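Sorting small electrical parts in a plastic tray
Workshop tips: storage and handling

Loose boards and short wire harnesses cause more lost time on a bench than most faults do. A smooth, brightly coloured tray with a raised rim keeps them in one place and shows up dropped screws and offcuts of wire. The notes below cover handling, checking and putting away.
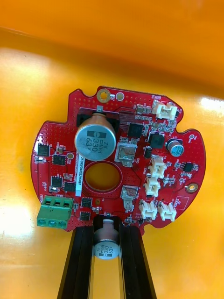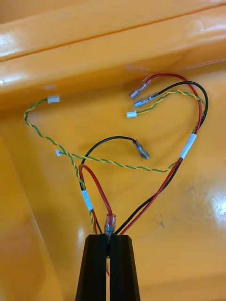

Troltberg, July 14, 2023

Choice of tray

Use a one-piece tray with a flat floor. Ribbed or textured floors hold swarf and make small parts hard to pick up. Orange or yellow suits both red boards and black wire. Glossy plastic wipes clean easily but reflects the bench lamp, so set the lamp to one side and low.

Ordinary plastic builds up static. It is acceptable for harnesses, terminals and hardware. Bare boards that are to go back into service should be handled on an earthed mat with a wrist strap, and stored in a shielding bag. The tray is then used for the bag, not the board.

Boards

Disconnect the supply before removing any board. Large electrolytic capacitors can hold a charge after the supply is off. A part marked 63V, like the large one on the red board, deserves a meter across its terminals before fingers go near it. Wait until the reading is below 2 volts. If it stays up, discharge through a suitable resistor. Do not short the terminals with a screwdriver.

Hold the board by its rim. Where the rim has notches or cutouts, note which way round they sat in the housing before lifting the board clear. A pencil mark on the housing is enough.

Lay the board component side up. Do not stack boards, even with card between them, as the tall capacitors take the load and their legs work loose. Do not lift a board by its capacitor or by a plastic connector.

Copy any label text into the job book before cleaning. Printed stickers lose their ink to solvent, and a serial number that has been wiped off can't be recovered. Silkscreen markings next to connectors should be copied too, with the colour of the wire that was plugged in there.

Harnesses

Pull on the connector housing, never on the wires. Female spade connectors with a sleeve are best gripped over the crimp and eased off straight. Rocking them from side to side opens the terminal and the next fit will be slack.

Check each crimp in turn:

Insulation should reach the crimp, with no bare strand outside it.
The sleeve should cover the metal fully when the terminal is home.
A light tug should not move the wire.
Discoloured metal or a brown sleeve means the joint has run hot. Replace the terminal.

Keep red and black pairs together with a band of tape partway along. White tape can be written on. Use the cloth type, as thin plastic tape leaves gum on the insulation after one warm summer. Leave the ends free beyond the tape so each terminal reaches its tab without strain.

Do not fold a harness tightly for storage. A loose loop in a flat bag is sufficient.

Putting away

One job, one tray. At the Tomport workshop we number the trays 1 to 24 and write the same number in the job book. Trays go on open shelving at 900 mm, with 50 mm clear above the rim so that a tray can be drawn out level.

Wipe the tray between jobs with a damp cloth and mild soap, then dry it. Check the corner under the rim, where cut wire ends collect. Any speck on the floor of the tray should be picked up and identified before it is thrown out. A strand of copper under a board is enough to bridge two pads.

Trays left longer than a month go on the bottom shelf with the date facing out. The shelf is next cleared in October.

Eoin Ó Dubhghaill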